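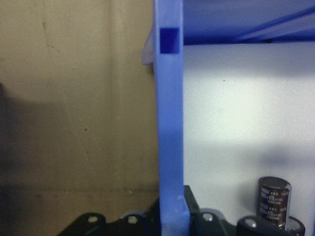
Frequently asked questions, Drinlow Robotics Club
Last updated Nov 11, 2020

Do I need to know how to program?
No. You need to be able to read an error message out loud to someone without editing it. Programming tends to follow.

What is the project this term?
Bin sorting, for the Asbridge Cup. Parts go from one blue bin to another, picked by an arm, with no human hand in between. It sounds dull until you have watched an arm think about a push button for a whole minute. Then it sounds dull and you can't leave.

What do the arms pick up?
Mostly panel parts: emergency-stop buttons, pilot lights, contact blocks. Capacitors come up too. The rules allow 70 seconds per part, a figure set by someone with great faith in students.

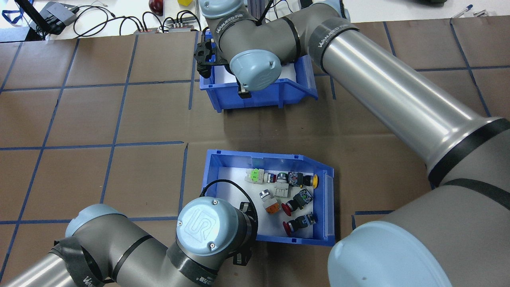
New members usually ask for something easier, such as cubes. We had cubes in August. Everyone got very good at cubes, and then Asbridge published the parts list.

What are the blue tape lines for?
Calling out positions. "Second column, third cell" gets better results than "over there a bit." Please don't peel the tape. It took an entire evening and two friendships to get it straight.

What is Clonon?
Our control software, written by members over several years and documented by none of them. Ask in the club channel before you change anything in the folder called "old" — the arms use it.

Can I run an arm on my first day?
You can hold a teach pendant on your first day. Running an arm comes after the safety session and 3 supervised shifts. Know where the red button on your pendant is before you touch any other part of it.

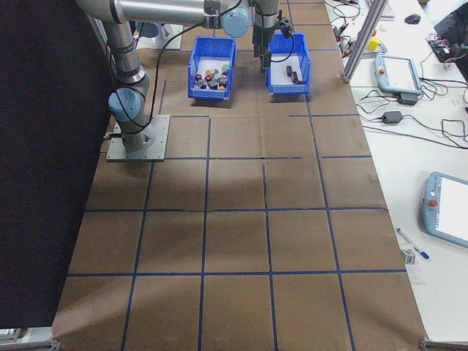 Bin-to-bin practice, with the teach pendants on the side desk.

How big are the teams?
Four people. We have room for 16 members in all, and nearly everyone who signs up stays past the first month.

Can I eat in the lab?
Eat in the hallway. This rule is older than the club and about as well observed as you would expect.

Where do you meet?
Manninen Building, ground floor. If the door is locked, knock loudly; the people inside are probably arguing about grip force.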